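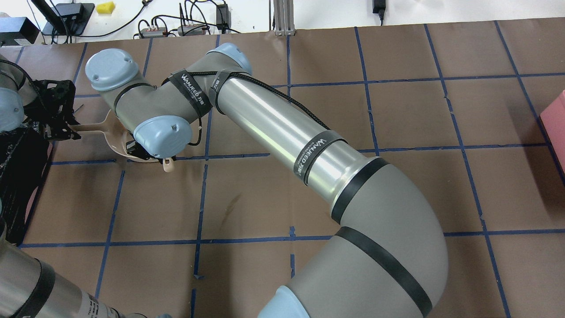

One member asked, before we had even got to the apologies, whether sweeping up should count as a job in its own right or just be the last bit of every other job. Quite a few voices agreed with the first, and it set the tone for a very lively evening!

Tidy Benches Group, Lernham
Minutes of the May meeting, Thursday, 7.30 pm

1. Last minutes. Agreed, with one correction: the spare dustpans went to Lernton, not to Statis.

2. Table coverings. Brown card with blue tape squares got a very warm reception. People love having a square to clear before moving on to the next, and it makes sharing a table so much easier. Tape does lift at the edges, so we will try pressing it down with a spoon. Bjarnason have offered us 1000 sheets of card (thank you!!) and we said yes on the spot.

3. Trays and brushes. A long talk, and a good one. 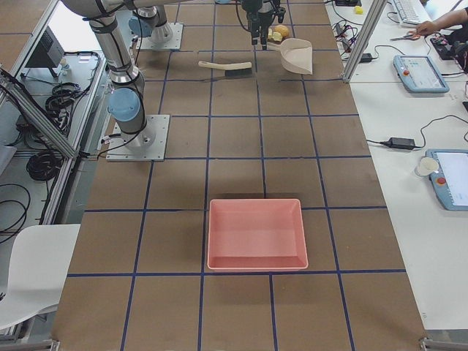 A shallow tray with sloping sides was the favourite for small bits and pieces, being easy to tip out, and the meeting would like four more of them. On brushes, wooden handles won by a mile over plastic. There was a split over whether the brush should live with the dustpan or hang on a hook. Left open until next time.

4. Money. We have 782 pounds in hand, which is lovely. Card, tape and trays to come out of that.

5. Open day. Lernton would like to join us again. Last year's leaflet run of around 3000 was far too many and we still have boxes of them, so please take a handful.

6. Any other business. Could whoever borrowed the long broom bring it back.

Closed at 9.10 pm. Tea and washing up followed.

2 min read | 4 comments
Contact the group | © Tidy Benches Group, Lernham | Back to top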